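Barncombe Reuse Room: progress report to the Hilitz Fund, June

Thank you again for the grant, and for being so patient while we got ourselves settled. It has been a busy stretch, and I'm happy to say that the sorting side of things is finally running the way we described it in our application (give or take a few changes I'll explain as I go).

The biggest job has been the small loose things. Furniture and books more or less sort themselves, but the odds and ends that come in from Gradilby -- desk supplies, cups, toys, bits of games -- used to sit in bags for weeks. Now everything small goes through a grey bin on the table first, a few pieces at a time, and from there to its proper shelf.
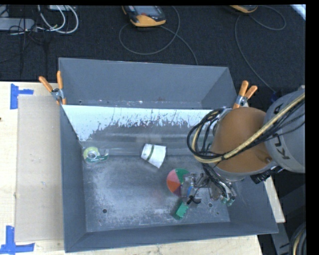 Keeping the batches small has made more difference than I would have guessed. With only a handful of things in front of you, the tape dispenser goes to stationery, the cup goes to kitchen, the ball goes to toys, and you can get on with the next lot. We have put over 2250 items on the shelves so far, and 300 of those went out in school packs.

On spending, we have used $350 of the equipment line, mostly on shelving from Peeters. The bins came secondhand and are pretty scratched up, but they do the job and I would sooner put the money toward labels and lighting.

We still have 2 shelves to put up along the back wall, and the toy section badly needs more room. I'd love to talk about moving a little of the printing money over to cover that, if you're open to it. You'd also be very welcome to come by and see us any afternoon!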